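Home | Prints | Originals | Cards | Contact

April – by Sofia Coelho

The Drolbridge linocut is back from the framer. Edition of 1,000, all signed in pencil.

It shows the weir from the footbridge, cut from one block and printed in two blues. I used Lunda paper again – it takes the ink evenly.

Unframed prints post flat in a board envelope. Framed ones are collection only for now.

I can hold a print for up to 4 weeks if you pay a deposit. Message me with the edition number you'd like.

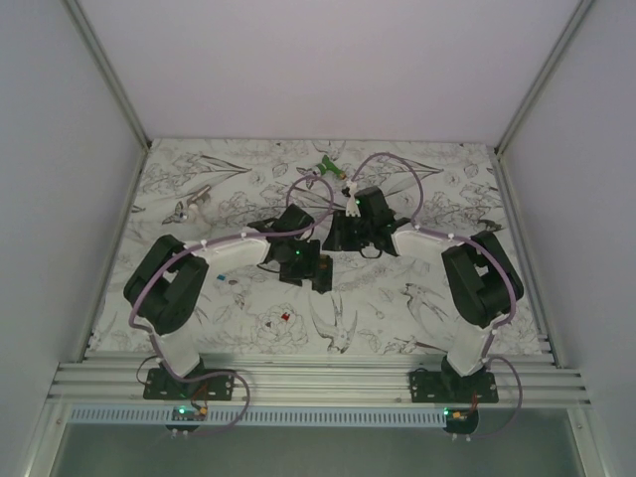

Page 4

Low numbers have mostly gone. Anything above 2,000 grams goes by courier – that only affects orders of several prints.

Next block is the Garcia boatyard. Drawing is done, cutting starts this month.

Recent
Sasex harbour, small print
Caring for works on paper
Boatyard sketches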